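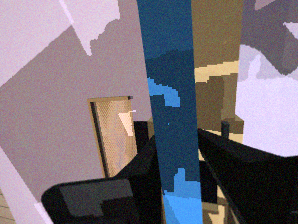 Joint chews for older dogs: hold on to your money for now

Several of you have forwarded the Brunine offer, the one promising a "younger dog in 30 days". I've read the page twice and I'm still not sure what is meant to happen on day 31.

The chews come from Kustari and cost £8 a week for a medium dog. The claim rests on a survey of 277 owners who were sent a free tub and then asked if their dog seemed happier on walks. Most said yes. Well, they would. They'd just been given something, they were watching the dog more closely, and stiff dogs have good weeks and bad weeks anyway. There was no second group on a plain biscuit to compare them with, and I can't find any mention of a vet looking at a single hip.

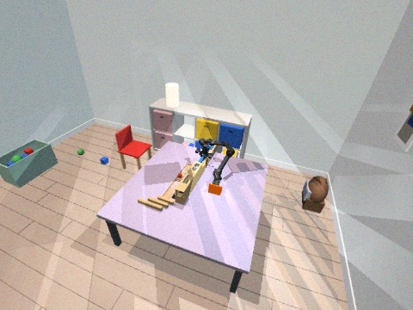 I asked Hryhorii Sydorenko, who sees a lot of creaky Labradors at the Ellham surgery, whether he'd buy them. He said he'd want the dog weighed first. A fair number of the old dogs he sees for stiffness are carrying too much, and a smaller dinner costs you nothing. He also pointed out that a dog already on painkillers shouldn't start any supplement without a word with the practice - the Brunine page puts that in very small print at the bottom.

If you've already bought a tub, check the order. Two readers found they'd signed up for repeat deliveries, and one had to ring three times to get out of it. The discount ends in April, supposedly. It was supposed to end at Christmas too.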